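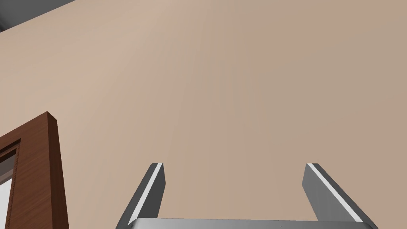
Budgeting for a second gripper arm – simulation licence or more hardware?

akvaran
Posts: 1,004
We're a small outfit in Tarnley doing door and cabinet handling for fit-out firms. One arm, parallel gripper, and a boss who went to a trade show and came back with opinions. I've got to put a plan on his desk by August. The quote from Heltberg is for a second arm, same as the first, plus a gripper and a stand. The other option is to keep the one arm and put the money into a proper simulation seat and a decent workstation, so we stop using the real thing to find out what doesn't work.
Has anyone got this sort of thing past a boss who likes to be able to kick what he's paid for?

mudlark_7
Hardware. You can't ship a simulation.

dbergmann
Posts: 1,664
You can't ship an arm with its fingers bent either, and we've had a go. We replaced 3 sets of fingers in our first year, all from testing approach paths on the real machine. After that I got the simulation seat signed off in one meeting by bringing the bent ones along in a carrier bag. Put the spares bill in your plan. It does most of the talking.

mudlark_7
Or you could teach people to run it slowly.

dbergmann
They were running it slowly. It bends just the same, you only get longer to watch.

akvaran
Ditte, which package are you on? Hedegaard have offered us a bundle with Plakodico thrown in for the first year, and I've got the trial running at the moment. It's fine as far as it goes. Spent all morning on wrist camera angles and have mostly been admiring walls.

dbergmann
Plakodico, yes. Look very hard at year two. The first year is thrown in the way a puppy is thrown in. Ask for the renewal price in writing, and ask whether the seat is per person or per machine. Ours was per machine and then the machine died.

pelican_crossing
Going to disagree with both camps. With one arm, your problem is what happens when it's down. If it stops for 2 weeks waiting for a gearbox, your lovely simulation will show you exactly the work you aren't doing. Price up the downtime before anything else.

mudlark_7
Thank you.

pelican_crossing
I'm not agreeing with you. I'd buy a spare gripper and a service contract and put off the second arm till next year. The stand in that quote is money for old rope as well, any fabricator will weld you one.

dbergmann
Be careful with the home-made stand. Ours is lovely and has a slight wobble that we have now written into the calibration.

akvaran
So far then: spare gripper, service contract, one seat if the year two price isn't silly, and I go and see a man about welding. That comes in under the Heltberg quote, though I haven't costed the workstation. Does it really need the big graphics card or is that somebody's wish list?

dbergmann
Depends on whether you want camera views or only motion checks. For motion checks our office machine coped. For rendered views it sounded like a hairdryer and we gave in. Try the trial on what you've got before you spend anything.

akvaran
It's on my laptop now. Hairdryer confirmed.

mudlark_7
Still say buy the arm.

pelican_crossing
What's the lead time on the Heltberg one, by the way? Ours slipped twice, and the training was booked for the original date. Get the two tied together on the order.

akvaran
They said "before winter". I'll ask which one.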